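Automation on the Packing Floor: What the Work Becomes
By Nusrat Tanoli

STIVTHORPE – When Lambrechts confirmed in August that robotic arms would be introduced on its packing lines at Stivthorpe, the company described the decision as a matter of capacity. Orders had grown, recruitment had slowed and the night shift had been short of people for two winters. None of this is disputed by the workers' representatives, who were consulted before the contract was signed. The disagreement concerns what has happened to the jobs since then, and it deserves more careful attention than it has received.

The public discussion of automation is still conducted almost entirely in terms of numbers employed. By that measure Stivthorpe is an unremarkable case. There are 27 fewer positions on the packing floor than there were before the programme, all of them lost through retirement or transfer to the Bositz warehouse, and no one was dismissed. Management is entitled to point to this record. It does not, however, describe the working day of the people who remained.

A packer at Stivthorpe formerly handled goods for most of a shift. The same employee now supervises three cells, clears faults, restocks trays and signs off each change of product. The lifting has been greatly reduced, and the site's injury register reflects the improvement. Ilse Bosman, who has worked on the floor for 19 years, told the consultation meeting that her shoulders had not felt better in a decade. She also told it that she went home more tired than before, and that she had difficulty explaining why to her supervisor.

Her difficulty is a common one. Watching a process that runs correctly for long periods and then fails without notice is demanding work, and our systems of pay and grading were not designed to recognize it. A grade that rewards weight moved and units packed has little to say about an employee who is paid to notice something. At Stivthorpe the old grades remain in force, and several experienced people have seen their output bonus disappear along with the output that was once credited to them personally.

A further change concerns rehearsal. Before a new product reaches the line, the grasping motions are prepared in simulation, where an arm may attempt the same pick 3,000 times without occupying a single metre of floor space. The system used at the site, known as Clillutano, allows engineers to alter the lighting, the surfaces and the placement of items and to study the approach from the position of the gripper itself. A great deal of what was once settled by a shift leader with a tray of samples is now settled on a screen, in another building, by people who have not packed.

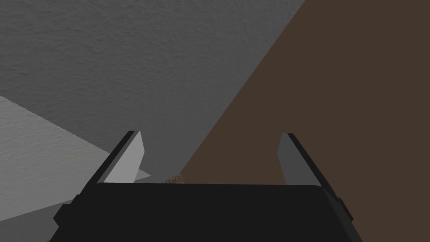

The engineers concerned are conscious of the gap. Geert Van Acker, who leads the simulation group, has asked that line staff be released for two hours a week to review the rehearsals before they are approved. Those who attended the first sessions raised points that had not been modelled, among them the way cartons soften in damp weather and the habit of one supplier of overfilling the bottom layer. The request for a permanent arrangement has been with the finance department since the spring budget. It should be granted. The cost is modest beside that of the equipment, and the knowledge being sought will leave with the present generation of packers if it is not written down.

Training raises a similar question of fairness. The company has set aside 500 hours for instruction on the new cells, and it has been used largely by the day shift, whose hours coincide with those of the trainers. Floor Wouters, a night shift representative, has pointed out that her colleagues attend to the same machines with fewer people to call upon. The present distribution cannot be defended on operational grounds, and a roster of evening sessions would correct it at little expense.

It will be said in reply that a private employer must be free to organize its own work, and that favourable results should be allowed to speak for themselves. The site dispatched 1,773 more pallets in its first full quarter with the new cells than in the quarter before, a result in which the whole workforce may take some pride. Yet the figure was achieved by employees who adapted their routines, taught one another the fault codes and stayed past the end of their shifts in the opening weeks. A fair settlement would acknowledge that contribution in the grading structure – and would do so before the second phase begins.

Kauko Rautiainen, the operations director, has undertaken to meet representatives from both shifts before any further cells are ordered for Bositz. The agenda should include grading, access to training and a recognized place for line staff in the preparation of new work. The Bositz employees, who have not yet been consulted, should be invited to attend.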